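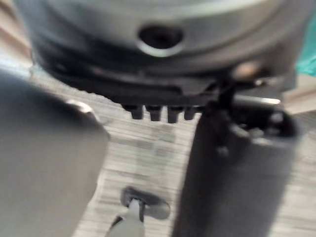 Wrist camera view during an episode at the Irwood workshop: the two fingers, the grey housing and the row of black teeth beneath it.

A visit to Irwood
September 23, 2021

I had asked twice before to see how Irwood collects its examples, and both times the answer was that the room was being moved. It has now been moved. It is on the ground floor of the old Martens building, past the goods lift, and you sign in at a desk that still has the Martens name on it. Mirjam Van Acker came down to fetch me and we went straight through.

My interest is practical. We have a small arm at work and a job we would like it to learn, and we have been trying to work out how many recordings we would need, who should make them and how long it would take. Reading papers had got us part of the way. I wanted to see people doing it.

The room

It is a long room with the tables down one side and a row of desks down the other. Each station has an arm, a table, a screen and a stool. Three stations were running when I came in. The blinds were down at the window end, and Mirjam said they stay down all year, as changing daylight had caused trouble in an earlier set of recordings and they had lost a good part of September's work to it. The overhead lights are left at one setting.

It is quieter than I expected. The arms make a low whine when they move and the operators do not talk much while an episode is being recorded. Between episodes there is a fair amount of chat.

How an episode is made

An episode is one attempt at one task, recorded from start to finish. The operator holds a handheld controller and the arm follows. Everything the arm does is stored along with the pictures from the cameras: one fixed above the table, one off to the side and one at the wrist. When the attempt is over the operator presses a pedal and marks it as good, poor or spoiled. Then the table is set up again, with the objects in slightly different places, and the next one begins.

The setting up took longer than I had allowed for in my own plans. An attempt might be over quickly, but somebody then has to put things back, check the card that says where they should go this time, and step out of the way. At the station I watched for longest, the operator did his own resetting. At the next one along they worked in pairs and swapped over at the half hour. Mirjam prefers pairs. She said the recordings from single operators get hurried towards the end of a shift, and you can see it in the motion.

A session here is 40 episodes. After that the operator stops and does something else, usually labelling. They tried longer sessions last year and went back.

The wrist view

I spent a good while at the screen that shows the wrist camera, and I would suggest anyone visiting does the same. From the stool you see an arm going towards an object and think you understand what is going on. From the wrist it is another matter. The fingers take up a large share of the picture and are always there, one of them so close that it is only a soft grey slab. The object is often only partly in view. In the view at the top of this page you get the lower half of the housing, the black ring round it and four short teeth pointing down, and between the fingers a strip of the work surface with a white clip standing on its dark oval base. All of it is smeared by movement.

I asked about the smearing. My own habit would have been to throw such pictures out. Agnes Rønning, who looks after the recordings once they come off the stations, said they keep them. The camera will smear in the same way when the arm is working on its own, so the system may as well meet it early. What she does remove is any episode where the cameras have fallen out of step with the arm, so that the picture shows one moment and the joint readings another. Those are much harder to spot by eye, and she has a script that looks for them.

She also showed me how they step through an episode with the views side by side. In the overhead one you can tell where the arm is on the table. In the wrist one you can tell how the fingers sit against the thing they are going for. She said that for approaches from underneath or from the side, when the arm itself blocks the overhead camera, the wrist is often the only view worth having.

What they keep and what they throw away

The present set stands at 4000 episodes across all tasks. That is the number left after checking. Agnes would not give me a figure for what had been dropped, as the rules changed halfway through and the early count is not comparable.

Poor attempts are kept, in a separate group. A poor attempt is one where the operator missed, backed off and tried again. Irwood thinks there is value in these, as the system needs to see somebody getting out of trouble. Spoiled ones are thrown away: the pedal was pressed too early, a sleeve got in the way, an object went on the floor.

There was a disagreement about this at lunch which I will report because it matters to us. Mirjam would like operators to make mistakes on purpose now and then and record the recovery. Agnes thinks a mistake made on purpose looks different from a real one and that they already have enough real ones. They have agreed to try it on one task and compare. I asked to be told how it comes out.

The other thing I had wrong was variety. I had assumed we would want our best operator to do the whole lot, for the sake of neatness. Irwood moves people round between stations so that no task is recorded by one person alone. Their first set was made almost entirely by one very good operator, and the system trained on it did well only when the objects were placed where she liked them.

Trying it

I was given a turn in the afternoon, on a practice station that does not save anything. The task was to close the fingers on a block and lift it. The controller is light and the arm follows with a small delay, which you stop noticing fairly soon. Depth is the hard part. I came down short of the block several times and once pushed it clean off its mark. New operators do 30 practice episodes before anything they record is stored, and having had a go I would not want to make it fewer.

They advised me to keep my elbow on the rest, and to look at the table and not at the screen until the last bit of the approach. Both helped. I was also told to stop making small corrections in mid-air. The arm copies every one of them, and so, later on, does whatever has been trained on it.

Software

The recordings go into a program called Jilley, written in the building. It is plain to look at. Each episode is a row, with the task, the operator's number, the mark given and any notes, and clicking on the row plays it. You can sort by length, and Agnes does this every morning. Very short and very long episodes go to the top of her list, and she said that most faults are found there.

Notes are typed by the operator straight after the attempt. I read through a page of them. Most were blank. Others said things like "slipped once", "cable caught" and "good but slow". Wondell, who are sharing the cost of the present round, have asked for fuller notes, and there is talk of a fixed list of phrases to pick from. The operators I asked were in favour so long as the list is short.

Points for us

I made these notes on the train and have left them as they were.

We should fix the lighting before anything else. Our bench is next to the window and there is no blind.

We need a wrist camera. I had it down as something to add later. It should go on at the start, as the early recordings can't be matched with later ones otherwise.

Two people per station, if we can spare them.

Write the setting-up cards before the first session. Irwood's are printed and numbered, with the position of each object marked on a grid. Mirjam is sending me a blank one.

Decide what counts as spoiled, and write it down. Changing the rule later means going through everything again.

Ask about storage. I forgot to, and the three cameras must fill a disk fairly quickly.

Getting there

The entrance is at the back of the Martens building, through the yard. The front door is locked and the bell there does not work. Visits are by arrangement with Mirjam and they like to keep them to two or three people, as there is not much room behind the stools. Bring a jumper. The room is kept cool and you will be sitting still for most of it.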